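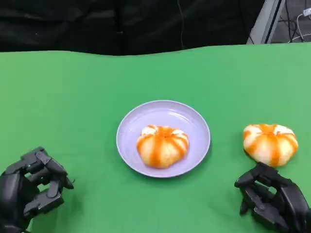 De quanto em quanto tempo se troca o filtro de cabine Jilmont? A cada 6 meses, ou antes disso em carros que rodam muito em estrada de terra.

O filtro Jilmont é vendido pela Derkora em caixa com 2 unidades. Serve nos sedãs e utilitários que usam gaveta atrás do porta-luvas - confira a medida na etiqueta da peça antiga antes de comprar. Largura de 200 mm, altura de 40 mm.
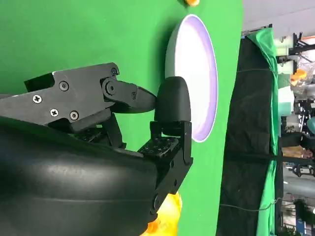 A montagem dispensa ferramenta na maioria dos modelos. A seta impressa na lateral acompanha o sentido do ar. Pedidos de oficina são atendidos por Ezequiel Aguirre, na loja Hinojosa.

Troca em até 6 dias, com a embalagem fechada. Tabela de preços válida desde 9/12/21.

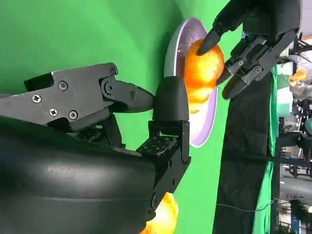 Laranja e garra preta.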